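Ludside: where things stand after the second series

The second series of Ludside finished in November and there is still no word on a third. We have had a lot of messages asking what is going on, so this item puts together what has been said in public, what has not, and what members can usefully do before spring.

First, the position. Obeidat, the company that makes the show, has said it wants to carry on and that scripts for the opening two episodes exist in draft. Vimetti, the streaming service that pays for it, has said only that all its dramas are reviewed at the end of their run. The cast were signed for two series with an option on a third. The option runs out at the end of March, and after that they are free to take other work whatever is decided. The ferry office set at the Itbridge studio is still standing, but it takes up most of a stage and another production is waiting for the space.

None of this means the show has been dropped. The first series was reviewed in the same way and the wait then was longer than most of us remember. The difference is that the first series had a good autumn slot with a lot of advertising, and the second went out with hardly any. Several members said they did not know it had started until episode three. 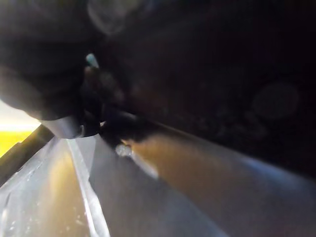 One reply to last month's newsletter said we were being too kind to Vimetti, that a service which moves a programme from a weekly release to two batches and then changes the date has already made up its mind, and that we would do better to write to other channels now. The same message pointed out that the trailer for the second series was only put up the evening before.

It is a fair point about the trailer. On other channels, we asked Obeidat and were told that nothing can be discussed elsewhere while the option is live. Writing to a rival broadcaster in January would not help and might annoy the people we need. If the answer in spring is no, we will come back to it, and we have a list of addresses ready.

The batches are a separate problem. When the first series went out weekly, people talked about each episode for a few days and new viewers joined as it went along. With half the story released in one go, some members had finished it by the next morning and others were avoiding the forum for a fortnight. Our own episode threads had far fewer posts this time, though the membership has grown. If you are writing to Vimetti, this is worth putting in. Say how you heard about the series, when you watched it and whether you would have preferred it weekly.

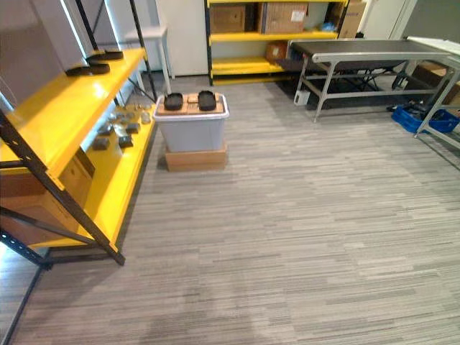 5 min read

How viewing is counted

There was a long argument on the forum over whether watching an episode twice makes any difference. As far as we can establish, it makes very little. What the service looks at is how many households start a series, how many of those reach the last episode, and how soon. A household that watches the first episode five times and never goes on to the second counts against the show. Someone who starts late and goes straight through to the end counts in its favour.

Leaving it running on mute in an empty room has been suggested more than once. Please don't. It may be picked up as odd activity and it gives the service a reason to ignore the rest of us.

Age came up too. A good many of our members are over 50 and feel that nobody at a streaming service is interested in them. Advertisers used to pay most for younger viewers and a lot of decisions followed from that. Vimetti makes most of its money from subscriptions, so the age of the person paying ought to matter less than whether they keep paying. If Ludside is the reason you subscribe, tell them so. If you plan to cancel should it end, tell them that as well, but only if you mean it.

The petition closed with 3,897 names. That is a decent number for a show which has had so little press, and it will go to Vimetti and to Obeidat in the same week. Comments left with signatures will be sent too, apart from the ones that were rude about the commissioning team.

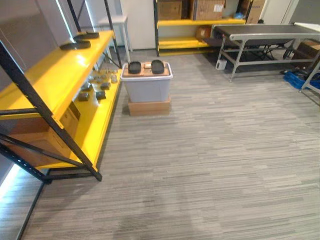

Word count: 800

Letters and what to put in them

A petition shows numbers. Letters are read more carefully, and paper ones seem to be kept. Keep yours to one side. Mention a particular episode or storyline, as this shows that you have watched it. The flood episode and the inquest have had plenty of attention already, so pick something else if you can. Do not send gifts. After the first series people posted tins of toffee to the studio and the post room at Itbridge asked us to stop.

Please do not write to the actors about renewal. They know no more than we do and it puts them in an awkward position. A note to say you enjoyed the work is fine and can go through their agents.

If you only have time for one thing, get somebody else to start the series. Seven episodes is not a lot to ask of a friend. The first two are slow, and several people gave up during the council meeting in episode two, so it may help to warn them that the story picks up once the ferry is sold.

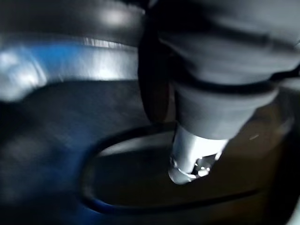 Those who have already persuaded a friend or two might try the local library or a community film night. The first series is out on disc and many libraries will order a copy on request. Check the licence before showing it to a group, as the home disc does not cover public screenings.

The rewatch begins in the second week of January, one episode a week, starting at 8 in the evening. The thread will open half an hour before. New viewers are welcome, so mark anything from series two as a spoiler, including the business with the harbour master's will. Vimetti's contact form and the postal address for Obeidat are on the campaign page of the site. If you get a reply of any kind, even a standard one, please forward it to us with your own details removed.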